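Support > Workshop and Storage > Mixed Bins FAQ

Print this page | E-mail this page

Mixed Bins: Frequently Asked Questions

Updated July 16, 2024

What counts as a mixed bin?
Any open container holding items from more than one category. Grarnham sorts by category first and by size second.

How full can a bin be?
Fill it to no more than 6 inches. Past that depth, small items have to be dug out by hand.

Can food packets go in with tools?
No. Packets tear on metal edges - move them to a lidded box.

How often should a bin be cleared?
Every 11 weeks. Bins in daily use need it sooner.

Who do I ask about replacement labels?
Write to Tumaini Shemweta at the Grarnham desk. Allow 5 working days.

2 comments | 6 shares

Where do I start with a bin that has never been sorted?
Staple guns come out first. Engage the handle lock if the model has one, remove the staples and store the tool flat in a drawer. Next take out anything flexible or easily crushed. In the gray metal bin at the end of this page, the orange and white packet would be the second item out, followed by the marker to its right. The wooden fork goes back to the kitchen, and the dinosaur-like figurine goes to the toy shelf. 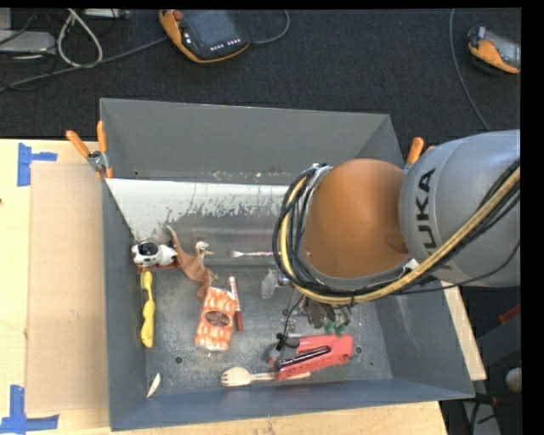
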